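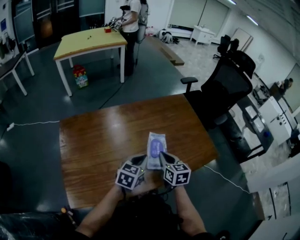 Figure 3. A polished wooden table with visible scuffing and a packet of wipes on its surface.

3.2 Cleaning habits and surface wear

The household survey was carried out in May in two towns, Kekar and Prollham. Questionnaires went to 1602 homes that had at least one varnished or lacquered table in daily use, and 1000 were returned complete. Respondents were asked how often they cleaned the table, what they used, and whether they had noticed any change in the finish since buying it. They were not asked the age of the table, because the pilot showed that most people did not know it.

Wipes were the most common answer to the second question in both towns. Many respondents kept a packet on or near the table and used it after every meal. A dry or damp cloth came next, followed by spray polish. Few people used wax, and those who did tended to own older furniture that had come from a relative.

Marks of the kind seen in Figure 3, small and pale against a glossy finish, were reported more often than rings or scratches. Owners usually called them scuffs. Olszewski treats scuffs and cleaner damage as separate groups, but in a survey that relies on owners' own words the two are hard to tell apart - several people used the same term for both. We have therefore put them together in the analysis and come back to the problem in Section 5.

To check the answers, we visited 83 of the homes and measured gloss at the center of each table and again near one edge. Readings were taken with the Kragh meter described in Section 2, after the surface had been wiped with a dry cotton cloth and left to stand. Tables finished with Treletti varnish were recorded separately, as this product was sold only in Prollham.

The gap between center and edge readings was larger in homes where the table was cleaned after every meal. It did not depend clearly on the type of cleaner. One possible reading is that rubbing matters more than the liquid, although our data cannot settle this. People also tend to wipe the part of the table where they sit, and seating positions were not recorded during the visits.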